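## 고리버들 바구니에 원목 블록 보관, 바닥 눌림 문제

**mykha_500**
블록 정리용으로 직사각형 고리버들 바구니를 쓰고 있습니다. 납작한 띠를 격자로 엮은 타입이고 테두리는 둥글게 말아 땋은 마감입니다. 넉 달 쓰니 바닥 가운데가 처져서 흰 책상 위에 놓으면 미세하게 흔들립니다. 같은 증상 겪으신 분 계신가요? 블록 총중량은 1,021g입니다.

**골방목수**
바닥 보강살이 있는 제품입니까? 보강살 없이 띠만 교차시킨 바닥이면 1kg 하중에서도 처집니다. 하중보다 집중이 문제입니다. 정육면체는 모서리로 떨어지면 접촉 면적이 거의 0이라 띠 한 가닥이 충격을 다 받습니다.

**mykha_500**
보강살은 없습니다. 뒤집어서 확인했습니다. 구입처는 Gotell이고 상품 설명에 내하중 표기는 없었습니다.

**Paora Pryor**
저는 형태별로 나눠 담습니다. 각진 것은 바구니, 원기둥은 밖에 세워 둡니다. 원기둥은 옆으로 누우면 경사진 벽을 따라 굴러 한쪽에 몰립니다.

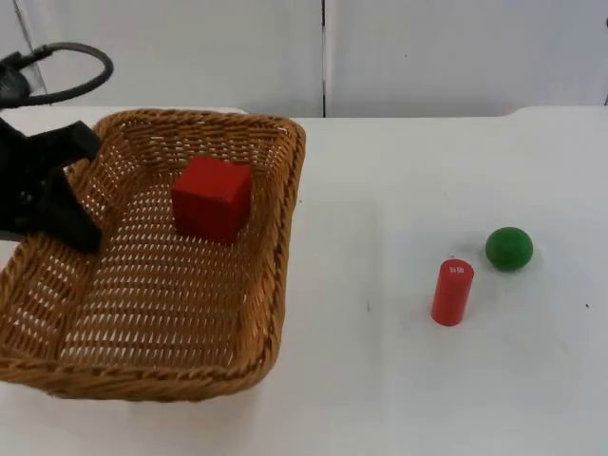 분류 기준을 색으로 잡으면 이 문제가 해결되지 않습니다. 빨간 정육면체와 빨간 원기둥이 같은 칸에 들어가는데 둘은 거동이 다릅니다. 형태를 먼저 나누고 색은 그 안에서 정하는 순서를 권합니다.

**골방목수**
형태 우선에는 동의하지 않습니다. 아이가 꺼내 쓰는 용도면 색 분류가 회수율이 높습니다. 저희 집 기준으로 형태 분류는 5일을 못 갔습니다. 몰림은 칸막이로 해결하면 됩니다.

**Paora Pryor**
벽이 바깥으로 벌어진 바구니에 수직 칸막이를 넣으면 위쪽에 틈이 생깁니다. 사다리꼴로 재단해야 합니다. Bimcombe에서 나온 기성 칸막이는 직각이라 맞지 않았습니다.

**골방목수**
2mm 펠트를 사다리꼴로 자르면 됩니다. 10분 작업입니다.

**sinan_avci**
칸막이와 바닥 처짐은 별개의 문제 같습니다. 원글로 돌아가면, 처진 바닥은 복원이 됩니다.

1. 바구니를 뒤집고 바닥 안팎에 분무기로 물을 뿌린다. 흥건할 필요는 없다.
2. 띠가 유연해지면 평평한 판을 안쪽 바닥에 대고 바로 세운다.
3. 500g 추 4개를 네 귀퉁이에 올린다.
4. 그늘에서 하루 말린다. 드라이어는 쓰지 않는다.

도장이나 바니시가 두꺼우면 물이 안 먹습니다. 종이끈이나 합성수지로 엮은 제품에는 해당하지 않습니다.

**골방목수**
가운데가 처진 건데 추를 왜 귀퉁이에 올립니까? 중앙에 올려야 판이 밀착됩니다.

**sinan_avci**
판이 강성이면 어디에 올려도 힘은 분산됩니다. 얇은 판이면 중앙 하중에서 판이 휘고 처짐이 그대로 남습니다. 저는 9mm 합판을 썼고 귀퉁이 하중이 결과가 나았습니다.

**골방목수**
9mm면 납득합니다. 판 두께를 처음부터 적어 주셨으면 합니다.

**mykha_500**
화요일에 작업했습니다. 판은 9mm, 추는 적어 주신 대로입니다. 흔들림은 없어졌고 테두리 쪽 변형도 없습니다. 안쪽에 펠트를 한 장 깔았습니다. 칸막이는 보류합니다.

**Paora Pryor**
펠트를 바닥 전체에 깔면 격자 구멍으로 먼지가 빠지지 않습니다. 가장자리를 1cm 비워 두고 주기적으로 들어내서 터십시오.

**mykha_500**
가장자리는 잘라냈습니다. 한 달 뒤에 처짐을 다시 재서 올리겠습니다.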